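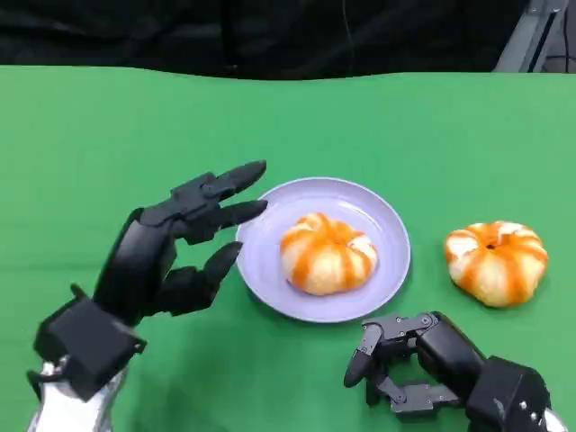
Tableware and Color

Re: Delayed crazing on the pale purple liner
Wednesday - November 29, 2023
From: Elisa Ruggiero
To: the glaze list

On the last batch of questions:

> We switched from Conero to Clernach clay in July and kept the same
> glaze. Plates came out of the kiln clean. After a few weeks in the
> cupboard there are fine lines across the well, none on the rim. The
> supplier says the two bodies are interchangeable. Is this the glaze,
> the clay, or did we cool too fast? We unload at 200 F.

It is the fit between the two. Cooling speed can make crazing show up sooner, but a glaze that fits will tolerate your unloading temperature. Two bodies that mature at the same cone can still differ in expansion, and "interchangeable" in a catalog usually means only that they mature together.

The location fits too. A liner pools in the well and is thinner at the rim, and a thick layer crazes first. Measure the thickness before you touch the recipe. If the well is more than twice the rim, fix the application, then test again.

Delayed lines can also mean the body is still porous and is taking up moisture. Check absorption: weigh a dry, unglazed fired piece, boil it for 2 hours, let it cool in the water, wipe off the surface and weigh again. I get 13 grams on a plate-sized slab of Clernach fired where you fire it, which is too much for tableware. My Conero slabs gain hardly anything. If yours behave the same way, go up half a cone or add a longer hold before changing anything else.

If absorption is fine, lower the expansion of the glaze. Add silica in small steps, with enough kaolin to keep the alumina in proportion, and fire each step on the same clay. Replacing part of the soda feldspar with talc also works, but magnesia will push a cobalt color toward purple, and yours is already there. Keep a control tile without the stain so you can tell a color shift from a surface change.

For stress testing I put the tile in the freezer overnight, then into boiling water for 30 seconds, then ice water, and repeat. Ink on the surface shows the lines. Passing this does not prove the fit is right - it only removes the worst recipes early.

I have not used Premon frit, so I can't say whether it would substitute for what you have. The Després one is higher in sodium and will make this worse.

Please post the full recipe with percentages. "Same as before plus a little stain" is not enough to calculate from.

Elisa

> Also, can the crazed ones be refired?

They can, and the lines will usually close. They will come back, as the expansion has not changed. I would keep them for test pieces.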